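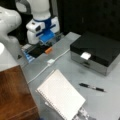
Etelka Pintér does not keep a junk drawer. She keeps boxes, each with a lid, a tab and a written rule for what goes in it. Her method, which she calls Galindo after the street where she first rented a workroom, fits on a sheet of paper taped inside her supply closet.

"A box has one opening that matters," she said on Thursday morning, seated at a gray worktable. "If the lid needs two hands, people leave things on top of it. Then the top becomes the storage and the inside is dead space."

Pintér spent 8 years in parts control at Mullach, where the stockroom held 1,129 numbered bins. She now sets up small workrooms and home desks, and she is strict about tabletops. A gray matte surface is her preference. Small dark items show up on it, and glare from a lamp does not hide them.

Glossy lids she tolerates. "They show dust and fingerprints. You wipe them. A shiny front is the same. It throws the light back at you and you misjudge where the edge is."

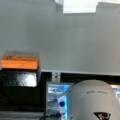 An orange block on top of a black box with a reflective front.

Asked about objects left on lids, she drew a distinction between parked and stored. A parked item is waiting for a decision and may stay until the end of the session. A stored item has a place with a name. Blocks, she said, are useful for teaching this. They have flat faces, they stay where they are put, and a bright color makes a forgotten one easy to find.

Her colleague Yatziri Rosales, who writes the labels, disagrees on one point. She would allow nothing on a lid at any time. "Parked turns into stored by lunch," Rosales said. "I have seen it at Kekport and I have seen it in my own kitchen."

The two do agree on tabs. Rosales uses small white ones against dark lids and leaves them blank for the first 2 weeks. "You don't know what the box is for until you've used it. Print the label on day one and you will be peeling it off in February." 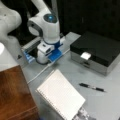
Cables get a separate rule. Pintér wants a cable run to the nearest table edge by the shortest path, with no box standing on it. She allows 4 ties per table and removes the rest -- extra ties, in her experience, get cut in a hurry and the cable gets nicked with them.

For box position she works from the seated user. The long side can stand at an angle if that brings the front toward the hand. "People line boxes up with the table because it looks neat," she said. "Your arm doesn't come in square to the table. Put the box where the arm comes in."

She and Rosales are revising the sheet for Fidby, a shared workshop with three long benches. The section on lids is still open.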